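How I clean tumbler lids (the slidey ones, with the gasket that goes funky)

I put this off for years. I'd wash the cup, give the lid a quick swish in the sink, stick it on the rack and call it done. Then one afternoon in May I took a mouthful of plain cold water and it tasted like a coffee I'd made sometime the week before. I popped the lid off, had a sniff, and went straight to the kitchen to pull the thing apart.

If you've got a tumbler with a clear plastic lid and a little sliding cover over the sipping hole, yours is probably the same underneath. I've got three of them on the go in our house and I do them all in one sitting now. It takes me less than one podcast episode, and most of that is waiting for things to soak.

What you're dealing with

Most slider lids have the same few parts, give or take. There's the lid itself, which is the big hard disc. There's a seal around the outside that grips the cup (some lids have it, some rely on a snug fit). There's the slide cover, the bit you push with your thumb. And then on a lot of them there's a soft rubbery gasket that goes with the slider and stops your tea going down your front when you hit a speed bump.

That last one is where the muck lives. Milk gets in there, smoothie gets in there, and a swish under the tap does nothing to it because the water never gets in behind. My worst was a lid I'd used for protein shakes all through a training block. I won't go into colours.

What I use

A small bowl, a cereal bowl is perfect
Dish liquid
Bicarb soda
White vinegar
A straw brush, the skinny kind
An old soft toothbrush that's been retired from teeth
Cotton buds
A tea towel you don't mind getting stained
Something slim and smooth for lifting the rubber

About that last item. I have used a butter knife, a bobby pin, the end of a teaspoon and my own fingernails. The fingernails are the gentlest but they give up first. Whatever you pick, run your finger over the end of it before you start, and if it feels sharp or has a burr on it, put it back in the drawer. Rubber nicks really easily and once it's nicked the lid dribbles forever. Ask me about my first Zinano cup, which I "fixed" with a skewer and then couldn't drink out of without a bib.

Step 1. Rinse and look

Give the lid a rinse in warm water first, both sides, with the slider open. Then hold it up near a window and have a good look. Clear lids are brilliant for this, you can see right through to whatever's hiding underneath. Coloured lids you're guessing a bit.

While you're there, take a photo on your phone of how it all sits together. Top side and underside. I know, I know, it's five little parts at most, how hard can it be. I once spent an entire evening with a gasket in one hand and a lid in the other, trying it every way up, and I ended up scrolling a shop listing to find out which side faced the ceiling. Take the photo!

Step 2. Get the slider moving

Push the slide cover back and forth a few times under the running tap. If it moves freely, lovely. If it's gummed up (anything with honey or sugar syrup will do this), sit the whole lid in a bowl of warm soapy water for a while and come back to it. Please don't force it dry. The track it runs along is only plastic and I've snapped a corner off one by being impatient before work.

Step 3. Take the slide cover off

This is the part that differs from lid to lid. Some covers lift straight up once they're slid to the halfway point. Some need to go all the way to one end and then tilt. The one on my Flondov cup has to be pushed up from underneath with a thumb, and it lets go with a crack that makes me think I've broken it every single time. I haven't yet.

If yours is held on with magnets you've got it easy, just pull.

And if it really won't come off, leave it. Some sliders aren't made to be removed, and the leaflet that came in the box will usually say so. You can still get a lot done with the cover pushed to one side and the straw brush poked in underneath. Do one end, slide it over, do the other end.

Step 4. Ease out the gasket

Slow down for this one. Find a spot where the rubber has an opening or a raised lip, and get your slim smooth thing in there. Then lift a little, move along, lift a little more. You want to coax it out. If the gasket has a long skinny section between two fatter sections, don't pull on the skinny bit, that's where they tear. My sister-in-law's went exactly there.

A drop of dish liquid around the edges helps heaps. Let it creep in for a bit and the rubber gets nice and slippery.

Again, if it doesn't want to budge, check whether it's meant to. A fixed gasket can be cleaned in place with the toothbrush and cotton buds, it just takes a bit more fiddling.

Step 5. Soak

Everything soft goes in the cereal bowl with warm water and a squirt of dish liquid. Warm, as in comfy for your hands. I don't use boiling water on any of it, because I warped a lid that way and it's never sat flat since.

For ordinary grubbiness, the length of a cup of tea is plenty. If there's a smell, tip out the soapy water, and do a second soak with warm water and a good spoonful of bicarb. Leave that one longer. I often start it at breakfast and get back to it when I'm doing the lunch dishes.

Vinegar I save for the chalky white marks you get from hard water. One part vinegar to one part water, a short soak, then a proper rinse. And keep it separate from the bicarb soak. People love mixing them for the fizz, and it is a good fizz, but mostly you end up with salty water.

Step 6. Scrub the lid

While the soft stuff is soaking, do the hard plastic. Toothbrush and dish liquid for the flat areas, straw brush for the sipping hole, and a cotton bud for the channel the slider runs in. Go around the outer edge where the rim curves over as well. I missed that spot for ages, and there was a brown line in there from the milky chai I live on in winter.

Skip the scourer, even the ones that claim to be non-scratch. Clear plastic goes cloudy with all the tiny scratches and then it looks dirty when it isn't.

Step 7. Scrub the rubber

Fish out the gasket and go over it with the toothbrush, nice and light. If it's got any hollow bits or rings, twirl a cotton bud through each one until it comes out clean. Bend the rubber gently as you go so any creases open up. Look for black specks. If they brush away, great. If they've gone into the rubber and won't shift after a second bicarb soak, I'd bin it and get a replacement, and that's the advice I got from Covadonga Echevarría too, who runs the kitchenware stall at the Flutthorpe market and sells me far too many straw brushes.

Replacement gaskets are usually easy enough to come by if you know the model. I bought a packet of 4 for my Mondal and I'm still on the second one.

Step 8. Dry it properly

Do not skip this! Putting a damp gasket back under a slider is how I got into this mess. Pat everything with the tea towel, then spread the parts out on a dry bit of it and leave them. I do mine at night and put them back together in the morning.

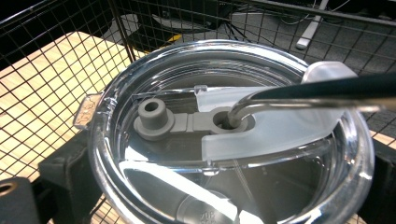
When it's all bone dry, start with the gasket. Line it up against your photo, then press it into place bit by bit. I do the thickest part first and work my way along. If some of it is hiding under the slide cover where a finger won't fit, your slim smooth tool will get in there and nudge it across. Small nudges. If it bulges up in the middle, it's stretched or it's the wrong way around, so lift it out and have another go.

Then the slide cover goes back on, the reverse of however it came off. Run it open and shut a few times. It should feel a little snug and move evenly the whole way. If it catches in one place, there's a fold in the rubber right there, nine times out of ten.

Step 9. The sink test

Fill the cup with cold water, lid on, slider shut, and tip it over the sink. Most slider lids are only splash resistant, so a slow drip from the sipping hole can be perfectly normal for yours. What you're looking for is a change. If it's pouring out from somewhere it never used to, take the gasket out and seat it again. Don't do your first test with hot coffee over a pale carpet. Ours is pale carpet.

How often?

For water only, I pull mine apart every couple of weeks. For coffee with milk, once a week, with a good rinse straight after drinking. For smoothies and shakes, same day, no excuses, even if I'm knackered.

A few odds and ends people have asked me

Dishwasher: check the bottom of the cup or the leaflet. If the lid's allowed in, top rack, and I'd still take the gasket out first. Small parts go in one of those zip-up mesh bags, or they'll end up in the filter.

Bleach: I don't. The smell hangs around in rubber longer than the coffee did.

Leftover smell after all that: leave the lid off the cup and put the whole lot on a sunny windowsill for the day. It works better than it has any right to.

Storing them: lids off, always, and slider open. I keep mine standing up in an old toast rack on the shelf over the kettle, and the spare gaskets live in a jam jar next to it.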